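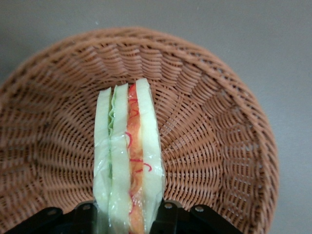

4 min read

Open day at the Sedinbridge robotics lab, then. I nearly didn't go. Rain, one bus an hour, and the flyer promised "live manipulation" with no hint of what would be manipulated or by whom. But Pádraig Keane had saved me a place on the first tour and he doesn't let you forget things like that, so off I went with a wet coat and no breakfast. Which was a mistake as the main demonstration turned out to be about food. Plastic food. A shiny toy sandwich in an orange wicker basket, green frill of lettuce, squiggly red lines over the filling, and a black gripper at the bottom end of it. I have never wanted a plastic sandwich more in my life.

Anyway. Notes typed up quickly before I lose them, sorry for the state.

The lab is up two flights behind the old Lammers building. Smaller than I'd expected. Coats on a radiator, a kettle, then the arm on its table and a rope round the table so we didn't lean on anything. Visitación Garrido did the talking. Very fast, very good, no slides. She put the arm through a pick and place routine: the toy goes from the basket to a tray, then back again, and a screen on the wall shows what the wrist camera is seeing. I watched the screen far more than the arm. Everything is huge on it. You get the weave of the basket, all those little dark gaps, and the two fingers poking in from below, and you lose all sense of how big the thing is until you look back at the table and it's just a sandwich.

First attempt fine. Second attempt fine. Third one it closed a bit high, the toy swung round and dropped back in the basket and a small boy behind me shouted "UNLUCKY". Visitación laughed and let it try again without touching anything. I liked that. I've been to trade shows where somebody in a fleece dives for the stop button and starts talking about lighting.

Somebody asked why a basket and not a nice flat box. Her answer, as near as I got it down: a flat box is easy, and peoples kitchens aren't full of flat boxes. Curved sides get in the way of the fingers. The toy can end up lying in a different direction each time. And glossy plastic throws bright patches back at the camera, so what it sees changes when the toy rolls over. I had thought of that sandwich as the easy one.

They have done 500 tries with the basket so far and the plan is to keep going into December, with different toys mixed in. She wouldn't give a success rate. Said she'd sooner give one when they had finished. Fair enough, though I did ask twice.

Then the hands-on bit — queue out of the door for it. Five minutes each with a pair of handles that move the arm. Ramiro Gallardo stood by and told you to slow down. I was told to slow down a lot. The odd part is your hands know exactly what to do and the arm is half a beat behind, so you overshoot, and correct, and overshoot the other way. Got hold of the toy on my last go, lifted it an inch, felt enormously proud, dropped it. Lai-ching Yuen went after me and did it first time, straight onto the tray. She plays the cello, maybe that's it.

Other bits:

The second room had a Kadilham unit sorting bottle caps by colour. Quick, noisy, everyone drifted past it after a minute. Felt a bit sorry for it.

A man from Tanemon gave a talk on maintenance, mostly cables. Cables break where they bend. Good talk, too long, chairs awful.

Tea was free, biscuits were gone by the time our group got there.

Would I go again, yes. I'd go later in the day though, when the queue for the handles has died down, and I'd eat first. Would also have liked a handout. I've got half a page of notes on how the fingers are controlled and can't read my own writing for most of it. If anyone was on the second tour and wrote down what she said about grip force, pleese send it over and I'll add it in here.

Pádraig wants to do the one at the harbour next. Boats that steer themselves, apparantly. Will report back if the buses are running.

Recent posts
Fulgencio Bermúdez and the talking lift
I tried to mend the hoover
A very slow robot mower
Bus timetables, again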